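What the hands know

I have worked in and around the packing hall at Iscombe for long enough to remember when the returns bench was four trestle tables and a kettle, and I have been asked more than once this year whether I am for the robots or against them. I never know what to say, and I usually end up talking about hands.

The firm handles some 600 parcels of returned kitchen goods on an ordinary shift, and the plan, which came down to us from Trastgate in March, is that a machine from Drolliteo will in time do a good part of the sorting. Before it can do that it has to be shown how, and the showing is done by people. You strap yourself in, you take a gripper in each hand, and you do with two stiff plastic fingers what you have done with ten soft ones for years.

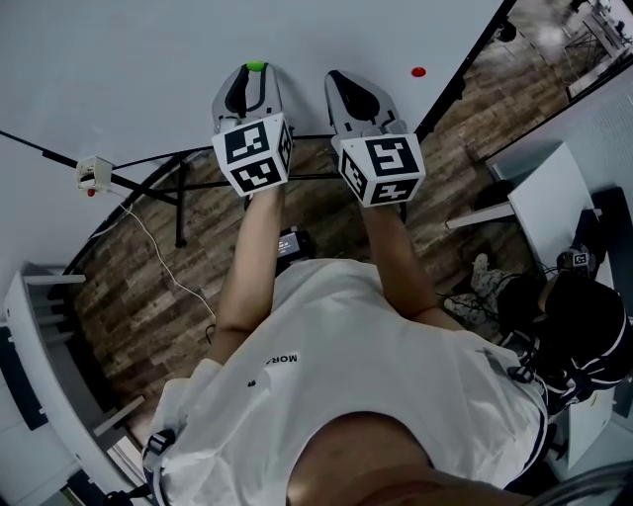
I had a go myself, and I was dreadful at it! I had supposed that knowing the work would be enough, but so much of what I know turns out to live in my fingertips (the slight give in a box that has been opened and taped up again, for instance) and none of that comes through a handle. The younger ones took to it far more quickly. There was something a little sad in that, and something rather cheering too, watching people who had been at the firm five minutes teach the rest of us.

What bothers me is the pay. Borbély, the agency that supplies about half of us, counts a session with the grippers as light duties, at the light duties rate. Yet a person who spends an afternoon doing one small task 105 times over, carefully, so that a machine may learn it, is passing on a trade. We used to pay the old hands extra for training apprentices, and quite right – it was tiring, and it was worth a good deal to the firm.

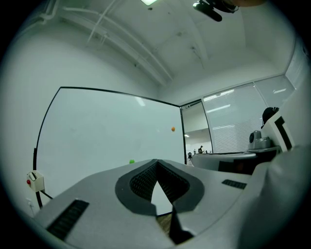 I don't believe the managers are villains in this. They have promised that nobody on the bench will lose hours for 2 years, and I am inclined to take them at their word. But a promise about hours says nothing about what the hours will be filled with, and I should like to see that talked over now, with the people who do the lifting, while we still have something they need. A one-off payment of 500 pounds has been mentioned for those who take part. I would sooner have a proper grade, with a name to it, and a chair to sit on between turns.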